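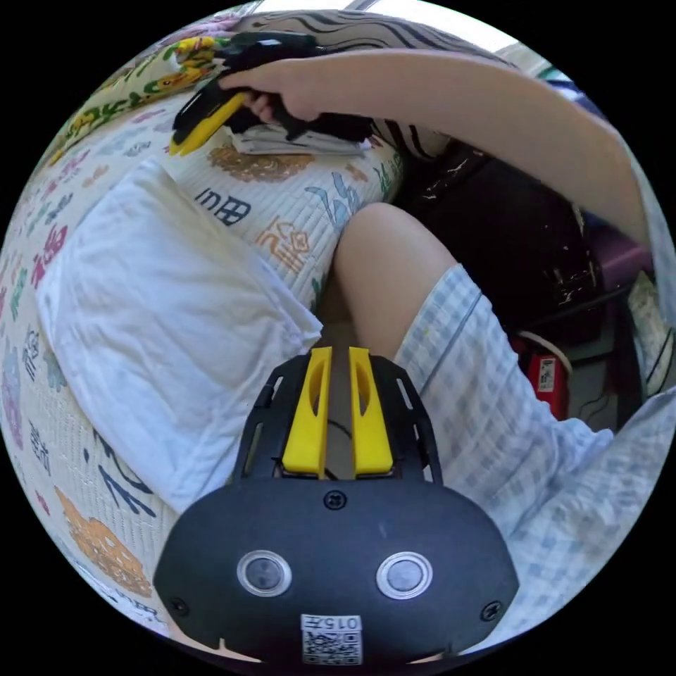
The Plomau hand-held gripper is the tool I get the most mail about, and nearly all of it comes down to the fingers, so I finally put together a service kit for it and gave it a page of its own. If you own one you already know the layout: two yellow fingers standing up side by side in the black strut frame, with a long oval cutout in each, and a rounded black body underneath. You'll be working through the front of that body. There's one screw up in the middle just under the fingers and one in each lower corner, and those three are where every job on this page begins.

Plomau finger service kit
Part number 3895
In stock, ships from Bustbridge

What you get

One pair of yellow fingers, left and right
Two finger seats
Set of front screws, plus a couple of extras (you will drop one, I always do)
Small tube of Nostaretti dry grease
Hex driver that fits the front screws
Blank labels for your own unit numbers

The seats are sold alone as part 963 if your fingers are still good. Try that first! I've had people buy the whole kit when all they had was a sloppy seat, and then they write me asking what to do with the spare fingers. Keep them, I guess.

How I change the fingers

Unplug the gripper and lay it on its back on a towel or something else soft. Take out the two lower screws first and the top one last, holding the front with your free hand so it doesn't swing down on the cable. Go easy here. The round sensors on the front come away with the cover, and their leads are short enough that a good yank will pop a connector. I've done it. It goes back on fine, but finding the slot with a fingernail is no fun.

With the front off, slide each finger straight up out of its seat. If one sticks, wiggle it side to side and don't pry against the strut frame. Wipe out the seat with a dry cloth, put a tiny dab of grease on the rails (a grain of rice is already too much) and push the new finger down until it clicks. Check that the cable between the fingers lies flat down the middle before you close up. A pinched cable gives you dropouts that come and go, and you'll blame the software for a week like I did.

Screws go back in top first, then the corners. Snug, then stop.

After the swap

Open and close the fingers by hand a few times with the power off. You want an even gap the whole way and no scraping. Then plug in and run the zeroing routine from the Plomau menu. Skip it and the width reading will still be based on your old fingers, and every recording you make after that will be a little bit off.

Cleaning

Dry microfiber on the sensors, nothing sprayed directly on them, ever. The metal rims collect lint, and a soft toothbrush gets that out. The code sticker low on the front hates alcohol, so work around it. If yours has gone gray and won't scan anymore, I sell replacements as part 2359. Send me the number off the old one (015, say) and I'll print it to match. Please check it twice before you send it, especially if you run several grippers and swap bodies between them.

Will it fit mine?

It fits every Plomau hand-held with the three-screw front. It does not fit the Chin adapter body, which looks very close but has narrower seats. I tried sanding the fingers down to make it work and they wobbled, so save yourself the afternoon.

Returns

Unopened kits can come back any time. Opened ones too, as long as the grease tube is still sealed. Just put your order number in the box, please, I've got a shelf of mystery fingers back here already.

Page updated October 2023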